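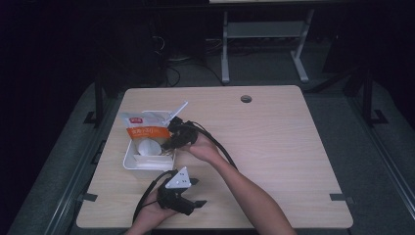
Why would anyone eat lunch off a tray when they've got a perfectly good table? A tray turns one corner of any table into a place of your own, and it picks the whole meal up in one go when you're done.

I've been a tray person since a wet April when I ate 20 lunches in a row at the same desk, and I want everybody to have one! Mine is a plain plastic thing from Altik, bought for 2 pounds, and I love it more than the big carved one from Moffat that lives on top of the fridge and only comes down for guests (it's heavy, it wobbles, and the handles pinch).

People say a tray makes a meal feel like hospital food or school dinners. I can see where they get it, but I think they're remembering the food. Put something you like on it — soup, a bag of crackers, half a pie — and lay the napkin down first, and suddenly you've got lunch. You've stopped grazing out of a cupboard.
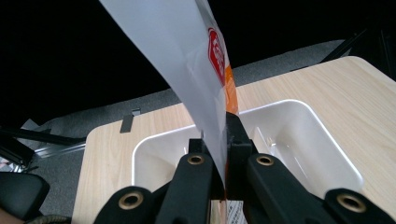

Packets are where a tray really earns its keep, and I do mean all of them, from posh crisps to the Zisanon rice snacks my local shop sells by the armful. I'm a messy opener. I pull, the seam goes sideways, and there are crumbs in the keyboard until spring. So now I open everything low down, over white plastic with a raised rim all round and rounded corners, the sort of tray a cloth gets round in one wipe. A slippery, glossy bag with an orange stripe down it looks rather cheerful against all that white, too, and I'm not above enjoying that.

My only real complaint is size. Shops will sell you a monster fit for a banquet or a saucer with ambitions, and hardly anything between. Go for one that takes a bowl, a packet and a spoon, and leave it out on the side where you'll reach for it.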